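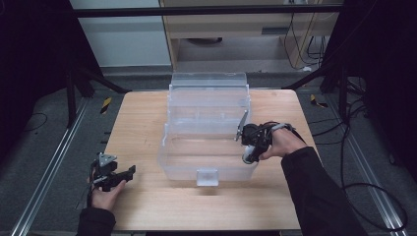 NOTICE TO PARTICIPANTS OF THE URNOTIX SUPPLEMENT STUDY

Ollthorpe, 2026-03-31

The Office of Participant Relations thanks all residents who have taken the Urnotix joint powder each morning with water. The office has received your letters and will answer them in the order of their importance.

Participants are reminded that one sachet is to be taken daily, before breakfast. The flavor is lemon. Participants who report that the flavor is pear are asked to continue as directed and to write "lemon" in the diary.

The study opened in July with 688 participants. Its purpose was to learn whether stiffness of the knee could be eased in 30 days. The office is pleased to state that stiffness of the knee has ended in Ollthorpe. It has ended also in households that did not enroll, and in the horses at the Macaraeg farm, which were given nothing.

Several participants have asked about the stairs. Residents who climb more stairs than their homes contain should use the handrail and come down before dark. The office has measured the stairs at the public library and found them to be of the usual number in the morning. The library will therefore close at noon.

A second group has written about walking. It is normal to wish to walk after taking the supplement. It is normal to walk to the reservoir. Participants who arrive there should wait on the near side, where benches have been provided, and should not speak to participants on the far side, who left the study in its first week and have not been sent any further sachets.

The maker, Skeltance, has confirmed that the powder contains glucosamine, citric acid, and a sweetener. Asked about the fourth item on the label, the company replied that the label has three items. Participants are asked to return any label with four. Labels may be left in the slot beside the office door at any hour. Please do not wait to hear them land.

Payment of 300 dollars will be made to each participant at the final visit. The visit takes 12 minutes. You will be asked to sit, to stand, and to sit again. Those who find that they cannot sit will be paid standing, and their chairs will be collected from their homes by the end of the week.

One participant has written every day to ask when her husband may stop. The office has reviewed his diary and finds that he is in excellent health. He passed our window this morning, heading north at a good pace, and he raised his hand to us as he has been asked to do.

New sachets will be on your doorsteps tonight. Please leave the porch light off.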